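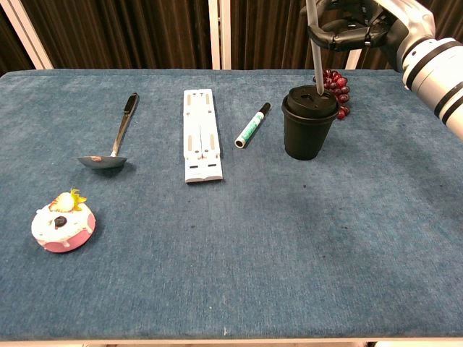
One parent wrote in after our September open house that a robotics club ought to end in a trophy, or why bother. Fair question! I help out with the club at Harkum, and I still think we should skip the Clusthorpe meet this year. Last time our kids spent seven weeks tuning one routine for a two-minute run – and then never touched it again. Now they pick ordinary things off a table and argue about how a hand ought to hold them. It's slow, it's kind of maddening, and they stay late for it. The entry fee was $369, by the way. I'd much sooner spend that on spare parts and snacks.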